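Chapter 4
Planning and Budgeting for Robotic Assembly

By the end of this chapter you should be able to:
separate the price of an arm from the cost of a working cell;
write a short statement of need that a supplier can answer;
set out a budget over the expected life of the equipment;
judge when a trial should come before an order.

4.1 Starting from the task

A purchase of automation equipment begins with a task. Organisations that begin with a catalogue tend to specify reach, speed and payload in detail and leave the fixture, the gripper fingers and the hours of setting up to be found from some other fund. The task should be written down first, in words that a fitter and a finance officer would both accept.

Small gear assembly is used throughout this chapter. Gears must be picked up, carried to a round plate and placed. The parts are light, so payload hardly enters the decision. Attention passes instead to the shape of the fingers, the placing of cameras, the routing of cables and the surface on which the parts rest. Each of these has a price, and each is often missing from a first quotation.

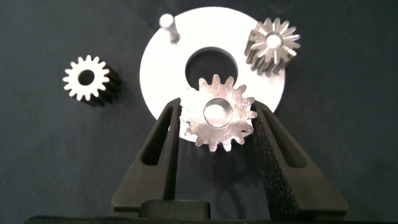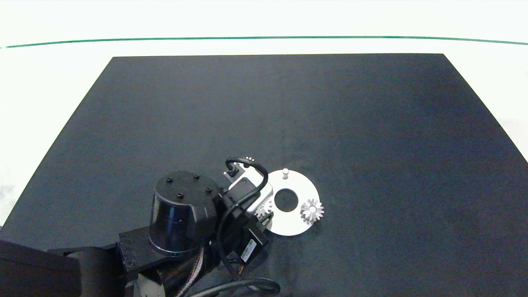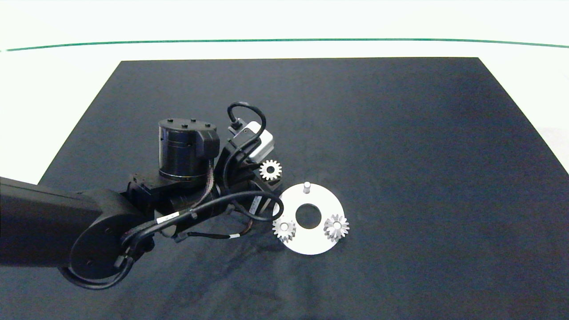 Figure 4.1 Gear assembly on a ring-shaped plate, with the gripper at work in each view.

4.2 The first estimate

Consider the case of Wosberg, a maker of small drive units, whose planning engineer, Rutilio Ibarra, was asked to prepare a budget for one assembly cell. Two suppliers, Elico and Galindo, were invited to quote. The Elico price covered the arm and controller only. The Galindo price was higher but included fingers, cabling and 9 days of commissioning.

Ibarra declined to compare the two totals as they stood. He drew up a single list of 49 cost lines and required both suppliers to mark every line as included, optional or excluded. On the completed lists the gap between the offers was small, and the largest excluded item in the Elico offer was the fixture.

The exercise also brought to light a matter of timing. Replacement fingers were quoted at 30 working days from order, which meant that a spare set had to be bought with the cell and charged to the same budget year. Section 4.3 takes up spares and maintenance in full, and the blank cost list is reproduced at the end of the chapter.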